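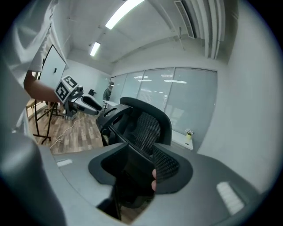
Is an adjustable headrest on a mesh chair worth keeping?

Posted by deskbound_in_may

I have a black mesh office chair with the headrest that juts out on a curved bracket. Sterovus, bought used. The seller swore the headrest was the whole point of it. I'm not convinced. It either pushes my head forward or doesn't touch me at all, and I'm at the desk 8 hours a day. Do these do anything, or are they there so the store can charge more? Would taking it off wreck the back?

rornis_fan

Love mine, wouldn't sit without it. You probably have it set wrong. Get a Rornis if you can, best chair I ever had.

plankfloor

I'd ignore "you have it set wrong" until somebody says what right is. A headrest is for leaning back. If you type all day sitting upright, your head shouldn't be on it, and no amount of fiddling will change that. So try this before you get the tools out: recline, let your shoulders touch the mesh, then bring the headrest to the base of your skull – not the middle of your head. Leave it there for 3 days. If you still hate it, look at how the bracket is attached. On some chairs it's a couple of bolts and it lifts away. On others the same bolts hold the back frame together, and then I'd leave it alone.

I also wouldn't believe any listing that says "supports up to 500 pounds" and thinks that tells you something about your neck.

gray_sleeve

Took the one off my Prituditz on a Tuesday and never put it back. The back was fine. Two ugly holes, though, and I lost one of the bolts, so keep yours in a bag taped under the seat.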